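The count stood at 2,564 when Ayane Ogura sat down for the late shift. The board by the door said so, in Alby's square handwriting, with 07/07/2018 under it. Saturdays paid a little extra at Skerkine.

She put her hands in the leader grips and the two arms moved when she moved. The task sheet said bottles into the bin, tools left alone. Every run got saved, good or bad, and at midnight the files went off to Henare for training.

She had done five already. Her left shoulder hurt. She let the left arm stay by the wrench and reached for the next bottle with the right — slowly, the way she would have reached for it at home.

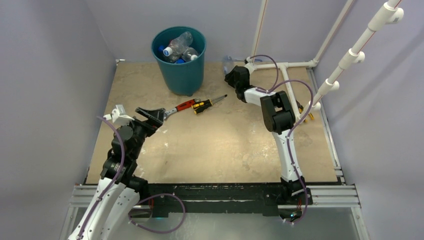 Too slow, according to Alby Kerslake, and the model would learn to be slow too. He was on the speaker from the other room, eating something.

"It'll learn to be careful," she said.

"Henare wants nine seconds a bottle."

"Then Henare can come and do it."

He chewed for a while. She flagged the run as good and started another. Somewhere in those files was the way her wrist turned before it closed, a habit she had from her mother. She wondered if the model would keep it.

"Mark that one too," Alby said.

She did, and reset the table.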